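Visit Report: Tasdale Regional Archive Open Day

The Ustar Library Association was invited to the spring open day of the Tasdale Regional Archive in May. The purpose of the visit was to review how the archive stores and lends its local newspaper collection, and to consider whether similar arrangements would suit the Association's own reading rooms.

The program began at 10 a.m. with a tour of the newspaper store. The archive holds 1,337 bound volumes, most of them from the Kartha and Lemetti districts. Volumes are kept flat, and those with weak spines are tied with cotton tape. Staff explained that requests are accepted until noon for use the same afternoon. Readers may have 2 volumes at the desk at one time. 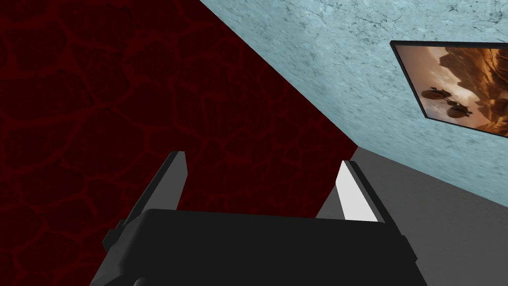
Requests from outside the district are handled by mail or through the reader's home library. The fee schedule was revised last winter, and copies were given to all visitors. Members of the Association noted that the charge for full-page copies remains higher than its own.

The afternoon session dealt with indexing. Births, marriages and property notices in the Lemetti papers have been indexed for a period of 60 years. The Kartha papers have no index beyond the original tables of contents, and work on them will begin when the current shelving project ends.

The open day was attended by 70 visitors. The Association has requested a copy of the archive's handling guidelines and will circulate it to branch libraries on receipt.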